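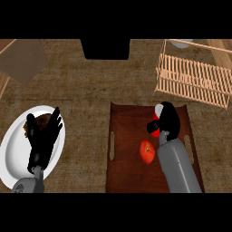

April
By the author of the Kurnness diary

Day nine of the no-bread business and I am no more convinced than I was on day one. The Dranetti plan arrived as a booklet of 56 pages, and I have now read all of them, including the bit at the back where they try to sell you the second booklet. The claim is that if you give up bread, pasta and anything else that makes a meal worth sitting down to, you will sleep better within a fortnight. I slept badly last night. I also slept badly the night before. According to page 31 this is "the body letting go". I should like to know what it is letting go of.

Walked down to the Drarnen shop before lunch to get eggs and came back with eggs and a seeded loaf, which I put in the freezer for when this is over. I don't count that as cheating. The woman in front of me had a basket full of the Chou powders, the green ones, at a price I won't write down. They claim 1000 of something per scoop. The tub doesn't say what would happen if you had only 900, or why you'd want any at all. I read the label twice while the queue didn't move and it still didn't say.

Lunch was two eggs and half an avocado that had gone stringy. Felt hungry again by three. The booklet says real hunger goes away in 48 hours and that what comes after is habit. Well, my habit growled all through the afternoon and put me off the crossword.

I have been trying to work out why I agreed to this. Partly it was the winter, which went on and on, and partly the talk at the hall in Kurnness, where everyone came out glowing and saying they had tons of energy. I looked about for the energy on the way to the car park and saw people yawning. But I signed the sheet all the same — it was £2 to join and I had the coin in my hand. My sister did the cabbage one years ago and still can't be in a room with a cabbage. She never lost an ounce by it either, though she told everyone at the time that her rings were loose.

Weighed myself before tea, which you are told not to do. Down a pound. Last week I was up a pound. So as far as I can see, nine days of eggs have put me back exactly where I started, and in a worse temper. The scales are old and I get a different answer if I move them nearer the bath, so I wouldn't swear to either figure.

Rain on and off since five. Must ring about the gutter, it is dripping on the sill again and the man who did it in the autumn swore it would last ten years.

Had soup. Plain soup, leek, with nothing to dip in it. Will give the plan until the end of the month as I said I would, and then I am having toast — two slices, butter to the edges. Bins out tonight, the brown one.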